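Table surface, Brorkwood desk, second room
Posted by Svitlana Ivanyshyn, 8/4/21

Pictures of the light wood tabletop. The Ridano and Fedoruk tops are on the other gallery pages. The first shows the table in use with a black soft fabric item. The other two are close views of the grain. No color correction was applied.

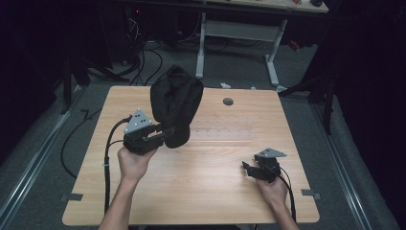 Table from the near edge. Grommet hole toward the far side, faint grid in the middle of the top, gray tape at the left and right edges. 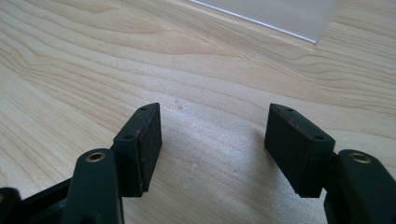 Grain, close. Long curved rings at upper left, wavy stripes elsewhere.

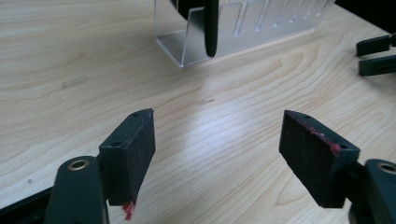

Light wood tabletop, close view, grain running from lower left to upper right.

Notes on the surface

The color changes a good deal with the light. In the first picture the top reads as honey. In the second it is close to white toward the right and warmer on the left. The third is a pale beige with a slight sheen. Anyone matching a second desk should compare a sample in the same room and not work from a screen.

Sheen was the main complaint with the older Astlow top. It was rubbed down with 300 grit and refinished, which dulled it but left the color uneven near the front. I would not do that again on a top that gets used every day. A matte desk pad is less work.

Notes on layout

The grommet is set slightly right of center. Cables that need to go to the back should be planned around that position. Cables that come off the near edge can be taped down at the side, but use cloth tape and replace it every 2 weeks. Old tape leaves glue on the edge, and the glue picks up lint from dark fabric.

Soft items such as bags and hats are best handled in the middle of the top, clear of both edges. Fold them on the table and move them off before starting the next one. Dark cloth is easy to see against this wood. Pale cloth is harder, and a dark pad helps there too.

Care

Dry cloth first, then a damp one, wiped along the grain. Mild soap at 10 ml to 1000 ml of water is enough for ordinary marks. Do not let water stand near the grommet. Colored marks should be tested on the underside of the desk with whatever cleaner is planned before it is used on top.

The Fedoruk page has the same set of views for the darker finish. Ridano pictures will be replaced in August when the leg frame has been refitted.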